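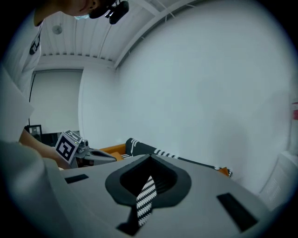

Why would a band put out its new album on cassette first?
Because tape makes people sit still for a whole side, and that was how Zaveck wanted these songs heard.

I got my copy in September, in a padded envelope with my name spelled wrong, and I had to borrow a deck from my sister to play it. Babita Dixit laughed for a good while when I told her that. She sings and plays most of the keyboards in Zaveck, and she's been fielding calls from fans who bought the tape and own nothing to put it in!

"My mom has a deck in the garage," she tells me. "I keep offering it to people."

The album is called Grillberg, after the street where she and drummer Hanyu Du shared an apartment and wrote nearly all of it. The walls were thin, so Hanyu played with brushes and a folded towel over the snare, and they liked that muffled thump so much they kept it when they got into a proper studio. You can hear it best on "Valterix," the long one that closes side one - I've played it more than anything else this year and I still can't tell you where the chorus is.

They pressed 995 tapes and sold them through the label, Xu, plus a box they carried to shows. Hanyu folded the inserts himself at the kitchen table. He says he's never doing it again. (Babita says he's already asked about the next one.)

I caught them live a few weeks later, in a room that holds 1522 and was close to full, which surprised all of us. They played side two straight through, no talking, then came back for four older songs and a cover I didn't recognize. Hanyu broke a stick in the second number and kept going with one hand until the break. I was standing by the merch table with my coat on and forgot to take it off.

The vinyl is coming, with two extra tracks from the apartment sessions. Babita played me one of them over the phone while she was making dinner. It's mostly organ and somebody closing a door.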